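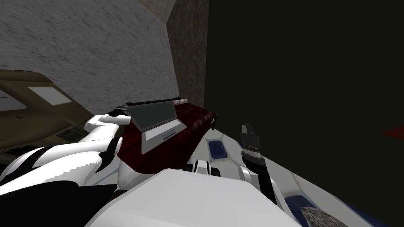

Issue 12, page 255

Setting up the laptop exercise in the Kodadeck simulator

Kodadeck is the simulation package Dimov sells alongside its two-armed household robot. It lets you build and test a task on screen before you run it on the real machine. This page covers the laptop exercise, where the left gripper is brought to the top corner of an open laptop. It is a good first job because the contact point is easy to find and the right arm can stay out of the way.

You need a working copy of Kodadeck, the Flesa room pack and a two-button mouse. A trackpad will do, but turning the view with one is slow.

Load the room

Start Kodadeck and choose New task, then From room pack. Pick Flesa and open room 539. Loading takes a minute or two on an older computer. The walls appear first and the furniture follows. Wait until the progress bar has gone before you click on anything, or the robot may be placed at the wrong height.

Room 539 is small. The laptop rests on a dark red padded surface, and there is not much floor to drive on. If you would like more space for a first try, the other rooms in the pack work with the same steps.

Place the robot

Drag the robot in from the Models list and turn it to face the red surface. Bring it forward until the body is close to the near side, then press Settle. Settle drops the robot on to the floor and checks that no part overlaps the furniture. If a part shows in orange, move the base back a little and press Settle again.

Park the right arm

Select the right arm and choose Hold. Raise the forearm until the gripper points upwards, well to the right of the laptop, and leave the fingers open. Tick Lock pose. With the lock off, the planner is free to use both arms and will sometimes swing the right one across the screen.

Bring in the left arm

1. Select the left arm and choose Reach.
2. Click the top left corner of the laptop, beside the upper edge of the screen. A marker appears.
3. Set Approach to From the side.
4. Set Speed to Slow.
5. Press Preview and watch the path through to the end.
6. If the path is clear, press Run.

The fingers should come to rest against the corner. If they stop short, move the marker in by one step and run the task again. If the laptop slides, lower the Contact force setting. The default suits heavier objects and is too high for this one.

Check the view

The default camera sits high and tilted. From there the left arm covers a good part of the room, including some of the furniture behind it. Press V for the side camera when you want to check the gap between the fingers and the screen.

Save and export

Choose Save task and give it a name without spaces. To send it to the real robot, choose Export and select the Beaudoin controller format. Older controllers show error 2092 if the name has a space in it. Rename the task and export it again.

What you get for the money

The Flesa pack is sold separately from Kodadeck, and the basic licence covers one computer. Export is included in the basic licence. The side camera is included too, but recording from it needs the full version.

Next page: closing the lid with the left arm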